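Voluntary code for shared robot benches draws a lukewarm response
9/19/18

A new code of practice for small robot arms that handle packaged goods asks a lot of operators on paper and very little in practice.

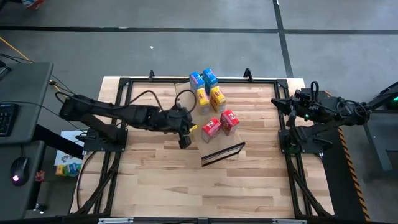
The code, drafted by Grostow and open for comment since May, runs to 45 clauses. Only 10 of them are mandatory, and a signatory checks its own compliance. Molta and Moda have both signed. Paulík has not, and says it wants an outside inspector before it puts its name to anything.

Floor marking, cable routing and the distance between two arms working the same bench are all covered - but mostly under "should". Operators are asked to keep 40 hours of incident-free running on record before a bench is put into regular use. What counts as an incident is left to the operator.

Signing costs $1,050 a year, which buys a logo for the website and a listing in the register. No penalty is set out for a centre that ignores the rules.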